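I have been learning to save water at home since June, when our building in Villanueva got new meters. A small thread of what I learned.

First surprise: the toilet. Ours was leaking very quietly, up to 100 litres a day. My neighbour Shadi Tannous showed me the test – put food colouring in the tank and wait. If the bowl changes colour, you have a leak.

Second: the washing machine. I now wait until it is full and run it on Friday evening. Two washes fewer every week.
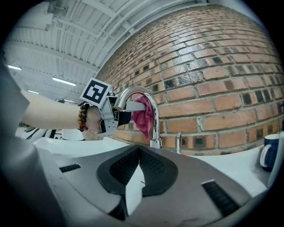 Pink cloth on the tap, white counter.

Third: rinsing vegetables in a bowl. The water goes to my tomatoes afterwards, and they do not complain.

My last bill said 123 litres a day for the whole flat. Before it was 300. I read the number twice.

Next I want to try a rain barrel on the balcony, but I must ask the landlord first. Has anyone here done it on a third floor?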